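Home Shop Desk & Table Care Contact

Narard Headphone Tree

Ayodele Usman drew the first Narard for her own desk, where the good headphones kept ending up under a pile of mail, and we've been making it at Vulach in Foltville ever since. It's a little wooden tree with a round base and a handful of branches, and over-ear pairs seem very happy on it!

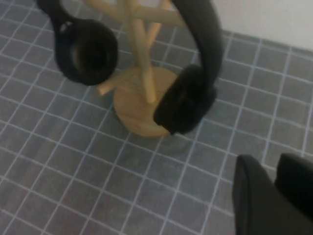 Size and ordering

The Narard stands 331 mm tall and comes in pale, natural wood. We make them in batches of 50, and the next batch goes out in September (orders placed by Wednesday noon usually make that week's list). Each one is packed with 2 spare pegs, and you have 14 days to send it back if it doesn't suit your desk.

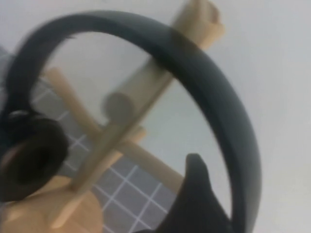 Hanging your headphones is easy, though bigger pairs do like a moment's care. Bring the band down over the top of the post and let the cups settle on either side. A wide, thick headband like the charcoal one sits nicely there, and the pegs angling off the post are free for a cable or your earbuds. Wipe the wood with a dry cloth now and then.

Goes well with: the Babalola desk cloth, soft gray with a thin white grid, sold separately.

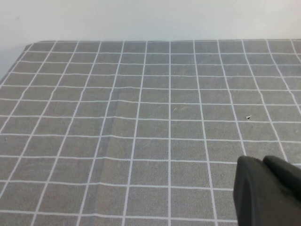

Babalola desk cloth, gray with white grid.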